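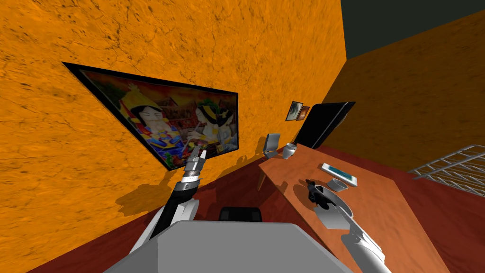
June 28, 2020

My aunt Yi-chun Siu asked me last week when she can buy a machine that clears her table after tea. She is 30 years older than me and she has watched many films. I told her I would ask Reiko Sakai, who was my classmate and now works with robots at Katayama, and write the answer on this blog.

Reiko's answer was "not for your aunt". Then we talked for 2 hours, so I have more to say than that.

The first thing I learned is how much of the work is done in simulation. A desk, a monitor, a small cup, a picture on the wall - all of it is drawn by a computer, and the robot with its two arms is drawn too. If a cup falls, you start again and you have lost only a few seconds. Reiko's group ran one clearing task 4,000 times in the spring, and to do this with real cups would need a very patient shopkeeper.
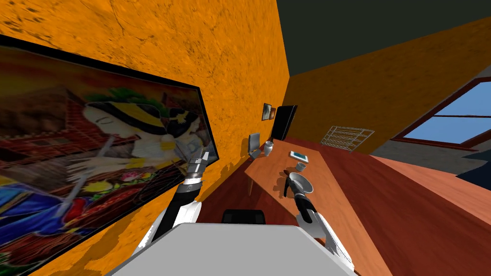

The difficult part, she says, is the last few centimetres. To bring the arm over the desk is easy now. To close the fingers on a rim, with the correct force and at the correct angle, is still a big problem, and every shape is a new problem. My aunt owns teapots in shapes that I can not even describe in English.

I asked about factories, because I worked one year in the packing hall at Darnmont. There the parts always came in the same tray and the same direction, and a machine did my job quite well. A kitchen has no tray. People leave the phone beside the cup, and tomorrow somewhere else.

Reiko also told me that a skill learned in the computer often becomes worse on the real arm. Real cups slip, and real light comes through the window at the wrong moment. They will try the same task on a real table in July and she promised to tell me the result.

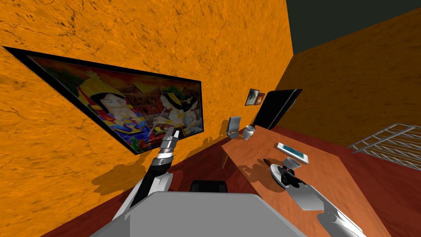 What I told my aunt

I said to her: keep your tray and your two good hands. She was a little disappointed, and then she asked if it could at least fold towels. I have written the question down for Reiko.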